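I caught up with Mitra Sharifi in the back kitchen of her bakery in Lonstead, where she'd already been up for 7 hours and I'd barely managed a coffee. She opened in 2000, with one oven and a loan from her uncle Parviz.

"I thought I'd give it a year," she told me, pushing a plate of cardamom buns my way (I had two – sorry, Mitra). "Then the school run found us, and that was that."

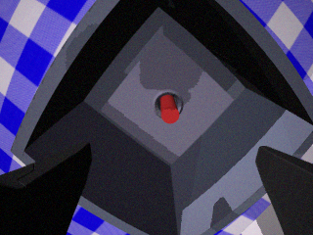
*Red peg in a grey block, computer render.*

I asked what had changed most. "Flour!" she said straight away. "I used to buy whatever was cheap. Now I get mine from Brincombe and I can taste it in the crust."

She still makes 40 rye loaves every morning, and most are spoken for before the door opens. Does she ever fancy a lie-in?

"In July we shut for a fortnight and I sleep like a log for the first two days. After that I'm up at four anyway, baking for the neighbours." She was already reaching for her apron again, so I took a third bun and let her get on.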